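4.2 Does more hand-held data help?

The claim we set out to check is a common one: that demonstrations recorded with a hand-held gripper carry over to a robot arm with little or no loss. Earlier reports, including our own on the Giltik set, rest on tidy tables and a handful of objects. We doubt that such results say much about ordinary use, and the snack-sorting task was chosen to put some strain on them. Packets crumple, slide over one another and come in glossy wrappers that confuse the depth estimate.

We collected 112 demonstrations at the Dedela site, on a shared white table in an open office. Each was replayed on the Pacheco arm after the usual filtering. Figure 2 gives a view from one gripper's camera, with a second hand-held gripper over the snack tray.
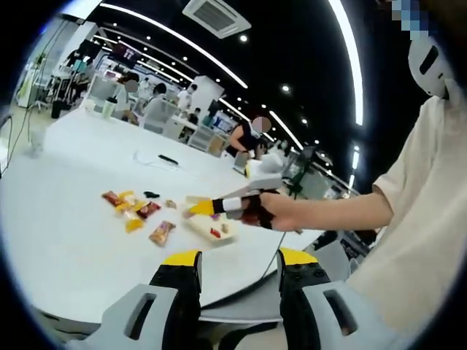 Figure 2. Snack-sorting task, view from a hand-held gripper. Packets lie to the left of the tray.

The filtering step deserves more attention than it tends to get. Some 4 in every ten recordings were thrown out when the tracker lost its position, and these were mostly the awkward ones, where the wrist turned sharply or one packet lay across another. What remains is an easier task than the one people carried out. A success rate worked out on the remainder will flatter the method, and we see no fair way to compare it with rates from groups who do not say what they dropped.

We also looked for a gain from adding the Clidico recordings, made in January with the same instructions. On flat packets there was a small one. On small loose pieces there was none that we would defend, and two of the training runs did worse than the baseline. It may be that the operators' habits differed between sites. We did not control for this, and the numbers in the next section should be read with that in mind.

Contact: Dedela manipulation group | © 2019 the authors | Back to top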